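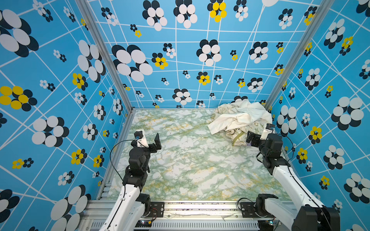 Slide 1. Big pattern, small walls

Thank the Flavstead group. Thank Zachary Dhillon for setting up the room.

Talk is 23 minutes plus questions. Ask people to keep questions for the end, except if they can't hear.

Leave the slide up while people sit down. Start with the paper. Blue ground, flowers in white, black and yellow, thin white lines running across it in a grid. Three walls all in the same thing. Ask for a show of hands: who would put this in a hallway? Who would put it in a cupboard? Most groups say cupboard.

Point out the size of the flowers. The big white and black ones do most of the work on the side walls. The yellow you notice second.

Then the grid. It is skewed, so there is no true vertical in the pattern to check yourself against. With a striped paper you can see at once if a drop has gone off. With this sort you have to trust the plumb line and keep going back to it.

Corners. There is a metal post at each back corner. A post gives the eye a stop, and people forgive a mismatch on either side of one. In a house you have a bare internal corner and every mistake shows. Say this slowly, it is the part people write down.

Floor. Marble pattern, pale green and white with some yellowish veining. Two patterns meeting is usually where people get nervous. My view is that a soft pattern under a hard-edged one is fine. Two hard-edged ones is a headache. Expect somebody to disagree.

Slide 2. Measuring a small space

Measure each wall at the top, the middle and the bottom. Write down all three. Use the widest.

Work out the repeat before ordering. The Tandov job is the one to tell here: alcove, 188 cm high, large repeat, and I ordered by area. Ran out with one side left to do. The second batch was a shade greener. Pass the two offcuts round and ask for them back.

Mention batch numbers. Keep one label from every roll, in an envelope, with the name of the room on it.

Slide 3. Where to start

On three walls, start at the back. Choose the flower you want people to see and set it first, then work outwards to both sides.

Don't centre it if the space is looked at from one side. Show the Skekwood larder: centred on paper, and it looks wrong from the kitchen door.

Cut long. Trim at the skirting last.

Pause for water.

Slide 4. Cost

Salameh landing cupboard, 6 rolls, paste, lining paper and a new blade. Read the list out, don't put prices on the screen. They go out of date.

If asked about the large job, the whole ground floor came to £1,860 with labour. Move on quickly -- it always starts a long conversation.

Slide 5. Questions

Go back to slide 1 for this.

Likely ones: can you paper over vinyl (strip it first), does dark blue fade (depends on the window), how do you clean it (damp cloth, test a corner).

Sample books are on the side table. Please don't take pages out.

Slides from Man-sik Wang, ask at the end for a copy.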